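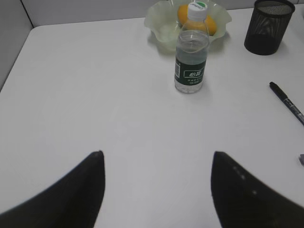
Walk into Pudus on a Monday morning and the first thing you hear is the bread slicer. It runs almost nonstop until ten, and the line for it wraps past the bulk bins and back to the cheese. I love that slicer. I drove two hours to see this place and would have been happy just standing there!

Pudus is a member-owned grocery in the old feed warehouse at Stalach, and this spring it finally opened its second floor. The new level has a teaching kitchen, a row of small offices and a hall that seats 80. The store began as a buying club with 30 families splitting sacks of oats in a garage. It now has 3,000 members, and around 800 of them turned up to vote on the expansion — in the rain, with kids and dogs along.

"We asked for a bigger walk-in cooler," says general manager Dirceu Fontes. "The members came back and asked for a whole building."

They got most of one. Two local businesses have already signed leases upstairs: Mạch, a noodle maker that used to cook out of a church basement, and Grullby, a repair shop for lamps, radios and anything else with a cord.

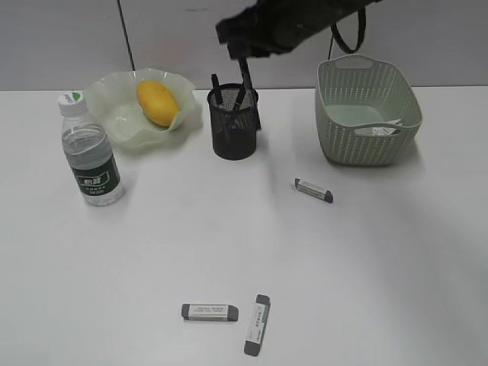
*Mango, water bottle and pen holder on a white tabletop.*

What got me was how much of the money stayed close to home. Members bought shares to cover the roof and the elevator, and the loan for the rest came from the credit union across the street. Fontes still keeps the garage club's first order sheet taped inside his desk drawer. Oats, lentils, raisins, and a case of canned peaches that somebody crossed out twice.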